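# Reducing Wasted Views in Simulated Object Search

Final report, Robotics Project Course
Mwanahawa Langat and Upendo Obura

## 1. What we set out to do

A home robot that is told to find an object usually has to look in several places first. In the course baseline, the search policy picks its next viewpoint at random from the ones it has not used yet. This works, but it wastes a lot of views on walls and bare floor. Our project asked whether a simple scoring rule, with no training at all, could find objects in fewer views.

We worked only in simulation. The rooms came from Ilteddale, the apartment set our lab uses for teaching, and the search code was built on top of Dreltomus, the planner written by last year's group. We kept their motion code as it was and replaced the part that chooses where to look.

## 2. Method

Each room has a fixed list of 16 candidate viewpoints. Before an episode starts, the agent gets a coarse floor map with the large furniture marked, but nothing about small objects. At each step our rule gives every unused viewpoint a score made of two parts:

- **Surface score:** how much horizontal surface (beds, tables, shelves, rugs) should be visible from there and has not been seen yet.
- **Travel cost:** the path length from the current position, multiplied by a weight.

The agent goes to the viewpoint with the highest score, renders one view, and runs the detector. If the target is found with enough confidence, the episode ends. Otherwise it marks the surfaces it has seen and scores again.

We set the travel weight by hand on four rooms that were left out of the test set. Low values made the agent cross the room for small gains. High values made it stay in one corner and use up nearby views that overlapped – this was the worse of the two problems.
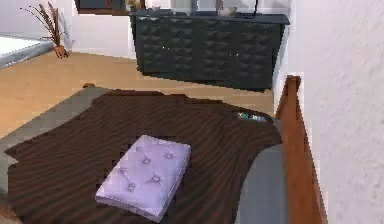 The detector was the part we changed least and argued about most. It was trained on clean renders at a higher resolution than ours, and small targets gave it trouble when they were close to another object or partly covered. We tried rendering at double size, but each episode then took too long to finish the full set of runs before the end of January. We went back to the original size and lowered the confidence threshold a little instead. Both policies used the same threshold, so the comparison between them is still fair.

## 3. Experiments

We ran 385 episodes with each policy. The start position, room and target were matched, so every episode for our rule has a partner episode for the random baseline. An episode counted as a failure if the agent used all its viewpoints without a confident detection, or if the detector reported the wrong object.

We recorded the number of views used and the total path length. Upendo wrote the logging and the matching script, and Mwanahawa did the scoring rule and the plots.

## 4. Results

The scoring rule used fewer views than the baseline in most matched pairs. The gain was largest in rooms with one or two big pieces of furniture, where the surface score quickly pointed to the right area. In crowded rooms the two policies were close.

Path length improved less than we expected. Our agent often passed a useful viewpoint on the way to a better one without stopping to look. Letting it render while moving would probably help, but Dreltomus only allows views at the end of a move.

We read through 40 of the failed episodes by hand. The most common cause was the detector missing a small object that had been in view. The next was the target lying on the floor beside furniture – our surface score gives bare floor no value, so those viewpoints were left until last.

## 5. Limits and next steps

The floor map is a strong assumption, and a real robot would have to build it first. We also tested one set of travel weights only. The first change we would make is to give floor areas next to furniture a small surface score, then rerun the same matched episodes. The code and logs are in the course repository under `search/views`, with a note on how to rebuild the plots.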